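Bench Rules for Shared Robot Arms: Frequently Asked Questions

Kept by Vasanthi Subramaniam and Bindu Kamath for everyone who books bench time at Stekport. Last gone over in December.

Do I really have to read the rules if I've used an arm before?
Yes, please! Every bench has its own habits, and ours have changed a lot. It's a short read, and you'll meet some good ideas you can take back to your own shop.

Who can run the arm?
Anyone who has done 2 supervised sessions with Bindu or Vasanthi. Bring questions to both of them. We love questions, and half of this page started out as one.

Can I work alone?
You can write code alone at any hour you like. For motion we want a second person in the room who knows where the stop button is and has pressed it at least once (press it on purpose at the start of your session – it's a great habit).

How fast can I go?
New programs start in the slow manual mode, with the pendant in your hand. Once a program has done 6 clean cycles at low speed, you may step it up. If you change the gripper, the bin position or the path, you start the count over, even for a tiny change. People groan at this one, and then they catch a bad waypoint at walking pace and come around.

Where does the pendant go when I'm not holding it?
Within arm's reach, screen up, with its cable clear of your feet. Please don't hang it from the arm.

What about clamps?
Check them by hand before you power up and again after a break. A bin that creeps a little will throw off every pick you've taught, and it's such a sad way to lose an afternoon. The Thevar team checks theirs before every single run and we think that's terrific.

Any rules for cables on the arm?
Leave enough slack for the full turn of the wrist, tie the bundle so the loop can't snag, and jog each joint through its working range while you watch the loop. 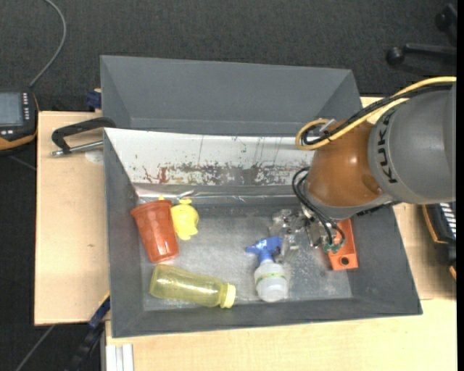 What can I put in the bin?
Household things are wonderful for picking practice: cups, toys, plastic bottles, odd shapes, clear stuff that gives the vision people headaches. Bottles must be empty and rinsed, even if they only held soap. No glass, no blades, nothing with a battery in it.

Can I reach in to fix an item that's stuck?
Stop the arm first, every time. A paused program doesn't count as stopped.

Is there a standard behind all this?
We started from ISO 10218 and then wrote our own bench rules in plain words. They don't replace the standard or your own risk assessment, so if you're building a permanent cell, go to the source.

I think one of these rules is wrong. Now what?
Tell us! The Prela and Trultov groups have each talked us into changes, and the page is better for it. Write it on the sheet by the door with your name and the bench you were using.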